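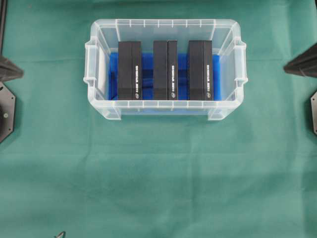

羊毛被在夏天可以盖吗?

薄款可以。我们自己在卧室温度不超过27度的夜晚都使用薄款,再热一些的时候,建议只盖一条棉布床单,把被子收起来休息。

Trerard 羊毛被(薄款、厚款)

您好,感谢您打开这个页面。我们是一家很小的寝具店,主要销售羊毛被、羊毛垫和被套。本店的中文页面由我本人书写,中文是我长大以后学习的语言,如果有的句子读起来不太自然,请您原谅,也欢迎写信告诉我。

Trerard 是我们销售时间最长的一条被子。填充物是绵羊毛,外面的布是棉布,中间没有加化学纤维。被子在 Jerkach 的工坊缝制,羊毛也在同一个地方清洗和梳理。工坊的负责人是 Matěj Zelenák,他的父亲从前做马鞍下面的毛毡,后来工坊改做被子,梳毛的旧机器还在用。

基本信息

品名:Trerard 羊毛被
填充:绵羊毛
面料:本白色棉布,密织,没有印花
厚度:薄款、厚款
尺寸:单人、双人、加大双人
缝法:方格绗缝,四边包边
四角:有棉布小环,可以系在被套里面
洗涤:局部手洗,或者交给专业洗衣店
产地:Jerkach

羊毛是怎样处理的

剪下来的羊毛带有羊脂、泥土和草籽。工坊先用温水和肥皂清洗,洗到手摸上去还剩很少的一点油。完全洗掉羊脂,毛会变脆,也容易断,所以要留一点。以后您在新被子上闻到的淡淡的味道,主要就是从这里来的。

洗好的毛铺在网架上自然晾干,然后梳成薄薄的一层。一条被子里有许多层这样的毛,层与层的方向互相交叉。如果所有的层都朝一个方向,被子用久了会往一边跑,中间变薄,两头变厚。交叉铺以后再绗缝,毛就比较安静地留在自己的位置。

布料先下水缩过一次再裁。这一步增加了不少时间,可是如果不做,以后布缩了,毛没有缩,被子表面就会起皱。早期有一批布没有先下水,我们收到了几位客人的意见,从那以后每一批布都要先下水。

薄款和厚款如何选择

这是我们收到最多的问题,回答起来也最难。每个人睡觉的温度感觉不同,同一个人在年轻时和年老时也不同。下面写的只是参考。

如果您的卧室冬天有暖气,温度在18度左右或者更高,一般选薄款已经足够。很多人从很厚的化纤被换到羊毛被,会习惯性地选厚款,过一个星期写信来说太热。羊毛被看起来没有羽绒被那样高,铺在床上是比较平的,但是它贴着身体,边上不容易进风。请不要只用眼睛来判断它暖不暖。

如果您的房子是老房子,窗户漏风,或者您睡觉时手脚总是凉的,请选厚款。厚款比较有重量。有的人喜欢这个重量,觉得睡得踏实,有的人觉得翻身不方便。从来没有盖过重被子的客人,可以先在家里把两条旧毯子叠起来盖一晚,体会一下。

两个人一起睡,一个怕冷一个怕热,这种情况我建议买2条单人被,一薄一厚。Chie Sasaki 在我们店里负责回答客人的邮件,她家就是这样用的,据她说,家里因此少了许多争论。两条单人被的价钱比一条加大双人被高一些,请您自己衡量。

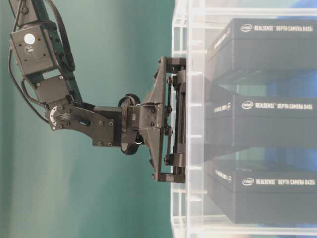 关于尺寸还有一点要说明。绗缝会使被子缩小一点,所以成品的尺寸可能比面料裁开时稍微小一些,页面上写的是成品尺寸。手工铺毛的被子,每一条之间会有小小的差别,一般不影响套被套。如果您的被套是从别的店购买的,请先把被套量一下,量的时候放平,不要拉紧。被套比被子大很多的话,被子会在里面滑动,早上起来全部堆在脚的那一头。

四角的小环就是为这件事准备的。我们的被套里面缝了带子,把带子穿过小环,打一个活结就可以。别的牌子的被套没有带子,您可以自己缝四根短棉绳上去,针脚不必漂亮,结实就好。

第一次使用

被子到达的时候是卷起来的,外面有一个棉布袋。我们不抽真空。真空包装可以节省运费,但羊毛被压得太久,要很长时间才能恢复,有时候不能完全恢复。

打开以后,请先把被子铺在床上或者搭在椅背上,放一个白天。天气干燥的话可以开窗。折痕会慢慢变浅,味道也会散掉一部分。请不要用熨斗烫折痕。绗缝线在最初几天会显得有点紧,盖过一段时间,毛层顺着身体的形状变软,就不明显了。

我们建议从第一天起就使用被套。被子的面料虽然密,还是会沾上皮肤的油和汗,而洗被套比洗被子容易得多。

味道的问题

有的客人闻不到任何味道,有的客人一打开袋子就觉得像走进了羊圈。我们不想在这里说它没有味道。新被子有一点羊毛的味道,下雨天会重一些,天气干燥时会轻一些。大部分客人在几个星期以后就不再注意了。

如果您对气味很敏感,下单前可以向我们要一小包毛样。毛样和被子里的羊毛来自同一次梳理,您可以放在枕头旁边几个晚上,再决定买不买。毛样免费,邮费由我们承担。请不要在被子上喷香水或者空气清新剂,这样做会得到两种味道,并且第二种更难去掉。

日常护理

羊毛被需要的照顾很少,大部分时候只需要空气。

早上起床以后,请不要马上叠被子。把它翻开,让夜里的湿气出来,洗脸吃早饭以后再铺好。羊毛能够吸收不少水汽而摸起来仍然是干的,所以人们常常忘记它里面有湿气。

每隔一段时间,选一个干燥有风的日子,把被子搭在阳台或者院子里的阴凉处。搭的时候尽量展开,中途翻一次面。强烈的太阳会使棉布发黄,也使羊毛变硬,短时间晒一晒没有关系,整个下午就太久了。有些地区的习惯是用棍子或者藤拍打被子,羊毛被请不要打,用手拿住两边抖一抖已经足够。

如果弄脏了一小块,请先用干布吸走水分,然后用冷水加一点洗羊毛的洗涤剂,拿软布轻轻按。按的意思是往下压、再抬起来,请不要来回搓。搓过的地方羊毛会结成硬块,以后没有办法再打开。最后用干净的湿布把洗涤剂带走,平放晾干。

整条清洗,我们建议交给有羊毛洗涤经验的洗衣店,并且请您告诉他们填充物是没有经过防缩处理的羊毛。家用洗衣机不可以,即使机器上有羊毛程序也不可以。烘干机也不可以。因机洗而缩小的被子,我们很抱歉不能退换,也修不好。

茶水、血迹、宠物留下的痕迹,处理得越早越容易。Chie 整理了一份比较详细的说明,您写邮件来,她会发给您。咖啡加牛奶是比较麻烦的一种,牛奶的部分要先处理。

收纳

换季的时候,先把被子通风一整天,确定是干的,再放回原来的棉布袋。袋子可以放在衣柜的上层,上面请不要压重的东西。塑料袋不透气,里面如果有一点湿气就一直留在那里,到秋天打开会有霉味。

防虫方面,羊毛是衣蛾喜欢的食物,这一点我们必须诚实地告诉您。衣蛾喜欢黑暗、安静、有汗味的地方。收起来以前请换下被套,检查有没有污渍,有污渍就先清洁。衣柜里可以放雪松木块或者薰衣草,过一阵要换新的,没有气味的木块就没有作用了。夏天中间最好拿出来抖一次。一直在床上使用的被子很少有虫,问题多数发生在客房的柜子里。 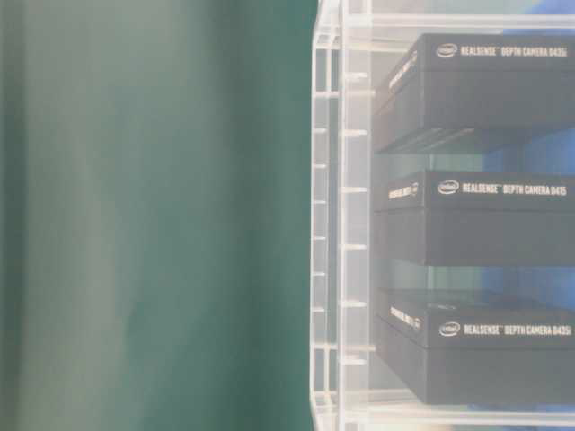
如果已经发现小虫或者小洞,请不要马上丢掉。把被子装进密封的袋子,放在冷冻柜里几天,拿出来恢复到室温,再放进去一次。之后仔细抖干净,通风。小洞可以送回来修补,修补的费用请看下面。

修补和翻新

Jerkach 的工坊接受本店卖出的被子回来修补。可以做的事情有:补面料的破洞、更换包边、重新缝断开的绗缝线、更换整个面料、加毛。

加毛是比较大的工作。要拆开外面的布,取出毛层,把压得太扁的部分重新梳松,再添新的羊毛进去。做完以后被子会比原来白,也比原来高,有的客人说像新的,不过旧毛和新毛的弹性不同,前几个月您可能会感觉到厚薄不完全一样。修补工作集中在夏天进行,秋天和冬天工坊忙于做新被子,那个时候寄来的要排队。从九月开始收到的被子,一般要到第二年才可以做,请您提前安排。

寄来以前请先写信,附上破损地方的照片,我们给您估计费用。被子请先清洁,太脏的被子工坊不能上机器梳理。

被套

可以和 Trerard 搭配的被套现在有两种。Breltodska 是亚麻的,颜色有本色和灰蓝,布面有一点粗,洗过几次以后变软,夏天盖着凉快。Ishida 是细棉布的,只有白色,比较滑,喜欢光滑感觉的人会喜欢。两种被套都用木扣子,开口在脚的一头。

亚麻被套第一次洗会掉一些细毛,请单独洗。扣子是木头的,请不要长时间泡在水里。如果掉了一颗扣子,写信告诉我们,我们放在信封里寄给您。

客人的来信

以下的话得到了本人同意,个别句子由我翻译,译得不好是我的责任。

Tala Hourani:我在秋天买了厚款,搬家以后住的地方有地暖,就太热了。和店里商量以后换成了薄款,只付了来回的邮费。薄款从那时用到现在,冬天最冷的几天我在上面加一条毯子。味道我是有闻到的,一个月左右消失。

Masaru Sugiyama:被子很好,包边的一个角线头松了,寄来的线我自己缝上了。希望以后有深色的面料,家里有狗,白色比较容易脏。

Daichi Nishimura:从前盖羽绒被,半夜常常热醒,把被子踢开,然后又冷醒。换了羊毛被以后这样的事情少了。重量需要适应。送来的说明书字太小,我母亲看不清楚。

关于 Daichi 先生提到的说明书,新的一版已经把字放大。深色面料我们和工坊讨论过,染色的棉布在下水以后颜色不够稳定,目前还没有找到满意的布。

其他常见的问题

对羊毛过敏的人可以用吗?
这个问题请先询问您的医生。我们可以说明的是,羊毛在布的里面,皮肤一般碰不到它,但是有些人对羊脂有反应,隔着布也会不舒服。可以先要毛样试一试。

小孩可以用吗?
大一点的小孩可以用单人薄款。婴儿请不要使用,任何松的、有重量的被子都不适合婴儿的床。

有毛从布里钻出来,是不是坏了?
新被子偶尔会有一两根细毛穿过布面,多数在针孔附近。请不要往外拉,从另外一面轻轻把它拉回去就好。如果很多,请拍照给我们看,可能是面料的问题。

可以和电热毯一起用吗?
电热毯铺在身体下面,睡觉前开一会儿,上床时关掉,这样没有问题。请不要把电热毯放在羊毛被的上面。

被子变薄了怎么办?
使用几年以后变薄一些是正常的,肩膀和脚的位置更明显。可以定期把被子头尾调换,让各个地方轮流受力。通风以后羊毛也会恢复一部分。如果还是觉得不够暖,可以考虑加毛。

订购和送货

薄款的单人和双人尺寸平时有现货,付款以后2个工作日之内寄出。厚款和加大双人尺寸按照订单制作,天气越冷,等的时间越长,下单时页面会显示当前的等待时间。我们不接受加急,梳毛和铺毛的速度没有办法变快。

包裹外面是纸箱,纸箱上没有写商品的名字,作为礼物寄给别人也可以。需要手写卡片的,请在备注里写下内容,中文、日文、捷克文都可以写。我的中文字写得慢,请不要太长。

收到以后如果不满意,没有套过被套、没有清洗过的被子可以退回。请保留棉布袋,和被子一起寄回来。想要换厚度的客人,请先和 Chie 联系,盖过几个晚上的被子有时也可以换,要看具体情况。

本页的价格和等待时间更新于 8/11/23。羊毛的价格每年剪毛以后会有变化,已经付款的订单不会再补收差价。

邮件我们用中文、日文、英文回答。周末休息,收到的信按照先后次序回复。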